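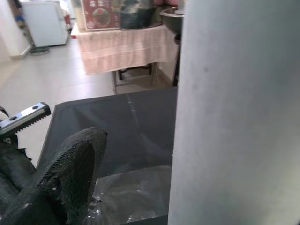
The wrist camera's view of a room with a tiled floor, with the gripper's black finger pad close by and a large white cylinder to the right.

When I rang the Vistcombe group on 28th July, the researcher who leads the Pinen study was eating a late lunch at her desk and asked if I minded the crunching. I didn't, and we talked for the best part of the afternoon, which was far longer than either of us had planned.

Pinen is, at heart, a question about how little a robot needs to see. Most arms that learn by copying people are given several cameras, one of them usually fixed somewhere high up where it can take in the whole room. Her group wanted to know what happens if you take that one away and leave only the small camera at the wrist, which spends much of its life staring at whatever the gripper is next to.

"People assume the big view is doing the work," she told me. "I assumed it too, and I'd written as much in the grant application, so you can imagine I was slow to let go of it."

They gathered 2000 demonstrations in ordinary rooms, with all the furniture and shopping left where it was, and trained two versions of the same controller, which they call Trinenum. One had both cameras and one had the wrist alone. Each was then given 200 attempts at picking up household things it had not met in training. In May the results came back, and the wrist-only version had managed 71 per cent, a shade better than its better-equipped sibling.

"I made them run it again," she said, laughing. "I was quite unpopular that week. It came out the same, give or take."

Her explanation is a homely one. A fixed camera ties the robot to the place it learned in, so that a different tablecloth or a change of floor can throw it. The wrist camera sees its own fingers in nearly the same spot every time, and the background slides about so much that the controller learns to lean on it less. She was careful to say this is still a guess, and that a colleague down the corridor disagrees with it quite cheerfully.

There are things it does badly. Clear plastic is a misery, she said, because the highlights shift as the arm moves and the edges come and go. Anything large and plain is hard too, as it can fill a good part of the view and give the controller very little to steer by. When they looked through some 50 of the failed attempts, those two troubles kept coming up.

"With something big and pale right beside you, there's no texture to tell you how near you are," she said. "I'd struggle with it myself, with one eye shut."

The next round of work will be done with Jardine, who are lending the group a second arm, and will look at whether a sense of touch in the finger pads can help at those close distances. She hopes to release the demonstrations as well, once somebody has found the time to write proper notes for them.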